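Cleaning and storing your wing nuts: frequently asked questions
Turnel Fixings customer help

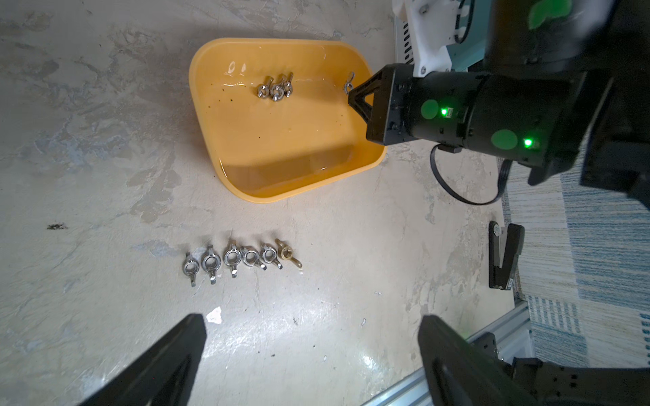 Wing nuts in a shallow tray of water, with a row of others on the concrete floor.

Do I need to wash new wing nuts?
Not usually. Ours leave the Chisholm warehouse with a light film of oil on them. Wash it off if you plan to paint the nuts or use them on pale fabric, such as awning frames.

What should I wash them in?
Any shallow plastic tray will do. Cover the nuts with warm water and add a drop of washing-up liquid. Use a second tray of clean water for rinsing.

There are dark specks at the bottom of my tray. Is the plating coming off?
Specks are nearly always grit or thread dust. If the plating is lifting you will see dull patches on the wings — send us a photo and we will replace the pack.

How long can they stay in the water?
Up to 26 minutes for zinc-plated nuts. Stainless ones can be left longer.

How do I dry them?
Take them out one by one, shake the water from the threaded hole and set them out in a row. Leave them overnight before they go back in the tub.

Can I mix Fikel and Solent nuts in one wash?
Yes, but they are hard to tell apart afterwards. Wash one range at a time if you can.

How many are in a tub?
The small tub holds 118 and the large holds 200.

Who do I contact about a damaged pack?
Write to Mervin Ross at the returns desk and quote form 204. Packs bought before July need the till receipt as well.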